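31/01/2025

Back in my own chair tonight with a pot of tea and my boots drying on newspaper by the door, and I want to get this down before I lose the order of it all. I've been promising myself a proper entry about the Grislow dig ever since June, when the last one trailed off in the middle of a complaint about sunburn (I never did finish that complaint, and I suppose I've forgiven the sun by now).

So. We spent the whole of this week indoors at the finds store, going through the pottery from the lower trench. There are 243 bags altogether and we got through 132 of them, a better pace than I'd dared hope for, though my back has opinions about it. Most of it is plain kitchen ware, thick and gritty and orange as a carrot when you brush the dirt off. I love it more than the fancy stuff, I really do. Somebody stood and scraped supper out of those bowls.

The nicest surprise came out of a bag marked only "Bekier side, wall tumble." I'd left it until after lunch thinking it would be more roof tile, and there among the tile were nine pieces of one small jug, with the handle still on and a thumbprint pressed in at the bottom of it. I put my own thumb in it, of course I did - I defy anyone not to. Mine was too big. I've been thinking all evening about whose it could have been, a child's maybe, or just a potter with neat little hands.
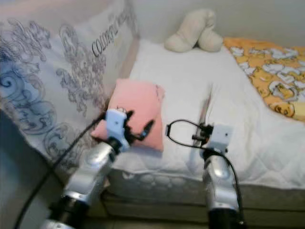
Gripper over the pink cushion, two silver arms at the bed.

Then there's the wall itself, which we argued over most of one afternoon. The old report from the Cuvitz survey has it down as a field boundary and nothing more. I've never been happy with that. It's too well built, for one thing, with proper facing stones on both sides, and it turns a corner just where you'd want a room to turn one. If the jug really belongs to the tumble (and I think it does, the breaks are so fresh-edged that it can't have rolled around much), then people were living right up against it. I said so at some length. I may have said so twice.

Also, a note to myself about the Tseng boxes, which have to be relabeled. The shelf numbers don't match the list any longer and I lost most of a morning hunting for a tray of loom weights that was sitting by my elbow the whole time. They're lovely things, loom weights, fat and lopsided like dumplings, and one has a cross scratched on top. I drew that one, not very well, and will have another try when the light's better.

What I'd like, when we go back in June, is to open up the ground on the far side of the corner, 200 paces or so short of the stream. It would mean moving the spoil heap and I know how popular that suggestion is going to be. I'll bring cake when I make it.

The tea's gone cold and I haven't written up the context sheets, so that's tomorrow taken care of. I must remember to take the good brushes this time, and the blue kneeling pad.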